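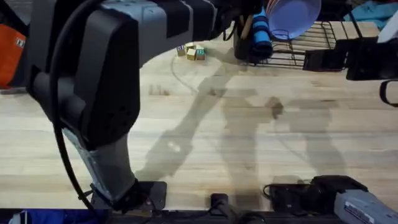
Skiltier butcher-block table top: my review after the first months

I bought this table top in December, after long thinking, and I want to write down how it behaves for people who are now in the same position as I was. I paid 154 dollars for it with the legs not included. The delivery came in one flat package, very heavy, and the corners were well protected with foam.

The surface is made of long strips of pale wood, joined side by side. I like this look very much. The color goes from cream to light honey, and every strip is a little different, so the table is calm but not boring. In the shop photos it was more yellow. If you want a yellow table, please ask for a sample first.

We use it for everything. Dishes dry on it, my daughter spells words with her alphabet blocks on it, and in the evening I do my sewing patterns there. The size is good for this mix. I can leave a dish rack at one end and still have enough room to cut a big piece of fabric.

Now the finish. Skiltier delivers the wood with a very thin coat of oil, and the instruction sheet says to oil it again before first use. I did this two times, with one night between. I used the Brosard oil, which has almost no smell the next morning. One can was enough for both coats, and I used what was left for my wooden spoons. 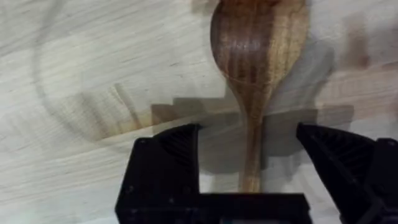 The spoons became darker than I expected, but the table stayed pale, and I was glad about it. I think the old spoons were simply more thirsty.

What I do not like is the sensitivity to water. A glass which stays overnight leaves a mark, and fine sandpaper takes away only the top of it. For a table under a dish rack this is a real weakness, so I recommend a tray or a thick cloth. My sister has the Nenis top, with lacquer, and she can forget a wet cup on it for a whole day. But her surface feels like plastic under the hand and mine feels like wood, and I would choose the same again.

Scratches are less of a problem. Scissors, blocks and forks have all made small lines, and after the next oiling I cannot find most of them. The joints between the strips are still closed, also after the winter with the heating on.

I give four stars from five. The missing star is for the water marks and for the instruction sheet, where the drawing of the screw holes is printed too small to read.
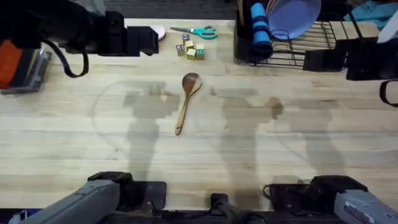 Norbert Csizmadia writes: I have the same top in my kitchen and I had the same marks. Try a third coat of oil, very thin, and wipe it off after 13 minutes. It helped with mine, but the place next to the sink I still keep covered.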